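Folding Surfaces in Small Laundry Rooms
Project report, Household Design Studio
Mawuli Korletey
Submitted April 13, 2021

1. Background

The Ekevbridge student residence has one shared laundry room on the ground floor. Residents wash and dry there but most of them carry their clothes back upstairs to fold on a bed or a desk. In January I asked 40 residents where they fold, and 20 of them said they would use the laundry room if it had a clean surface big enough for a pair of pants laid flat. The existing shelf is narrow and slopes toward the wall.

My project looked at what kind of surface works for folding, how large it has to be, and whether it should be bare or covered.

2. Method

I used the practice room at Mirkisach, where a washing machine, tables and seating are already in place. The same load of clothes was folded on each surface. It had shirts, jeans, dark sweatshirts, towels and socks, all clean and dry. A session ended when everything was in a pile. Each garment was scored for flat edges and for whether it had to be picked up and started over. In total 197 garments were scored.

I compared 3 surfaces: a bare wood tabletop, the same tabletop with a terry towel spread over it, and a large table with a cloth cover. The instructions for folding came from the handout by Baranauskienė that we used in the first half of the course. Her method starts with stretching the garment between both hands along its long side before laying it down, so the surface needs free space in front of the person as well as to the sides.

3. Setup of the covered table

The covered table was placed in front of the washing machine with room to walk between them. Finished pieces went to the left so the middle stayed open. Notes and laptops were kept on the smaller tables at the back, on both sides of the machine.
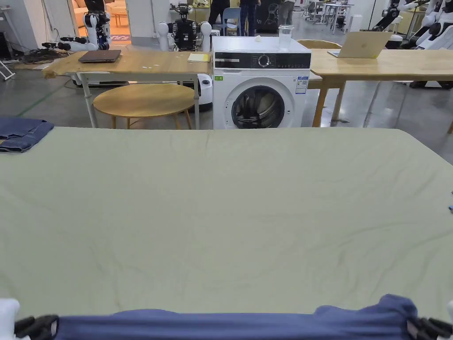 Figure 1. Covered table with a navy garment stretched along the near side and folded jeans at far left. Washing machine behind.

The cloth is a pale sage green. I picked a light color for the cover so that lint and dark clothing would show up on it. It was not ironed, and it has some faint creases. I expected these to matter for the scoring but they did not make a difference on anything thicker than a T-shirt.

4. Results

The bare tabletop was the fastest but had the most restarts. Shirts slid when the second sleeve was brought in, and the sweatshirts moved as a whole when they were pulled straight. The towel stopped the sliding. It also bunched up under the jeans and had to be straightened several times per load.

The cloth cover gave the fewest restarts. It held the garment in place and stayed down by its own weight. Jeans folded well on all of the surfaces. Socks were no problem anywhere and I would leave them out of a second study.

Size mattered more than I thought. On the smaller tabletop the pile had to be moved to a chair halfway through the load. On the large table it could stay where it was.

5. Problems

I did most of the folding myself and got better at it, so the later sessions have an advantage. The covered table was tested last. I should have mixed the order. The Zarkano drying rack I planned to include arrived too late to be used.

6. Recommendation

For the Ekevbridge laundry room I recommend one large table with a removable, washable cloth cover in a light color, standing across from the machines. The sloping shelf can stay for detergent. A spare cover should be bought at the same time so that one can be washed while the other is in use.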